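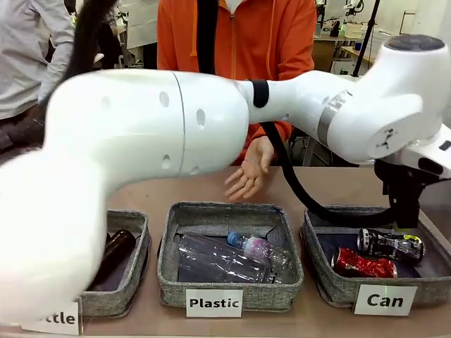 The meadow survey starts again this month, so I have spent most of the week finding boots and printing maps. We have 15 plots on the slope above Voyle, the same ones as last year, and each gets walked once a fortnight until the end of September.

Last year's list came to 261 species, counting plants, butterflies and the moths from Etelka Mészáros's garden trap, which sits just over the boundary. I wasn't sure we should include the moths. She thinks they feed in the meadow and should count, and I have given in.

The main change is the mowing. The lower field used to be cut in July and the grass left lying, which fed the docks and smothered nearly everything else. Now it is cut late and the hay is carted off. Yellow rattle came up along the top hedge last summer - not much, but it was in three plots where we had never had it.

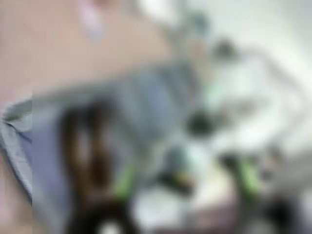 The wet corner by the Skirasska path is harder. Rushes have taken over there and the old ditch has silted up. Chiharu Fujimoto would like it left alone for the snipe. I would open up a small patch at the far end and see what comes back. A contractor quoted us 870 pounds for the digging, so it won't be happening this spring anyway.

I still need to type up the September sheets, two of which got rained on and are hard to read. If you walked plots 6 or 7 and kept your own notes, please send me a copy.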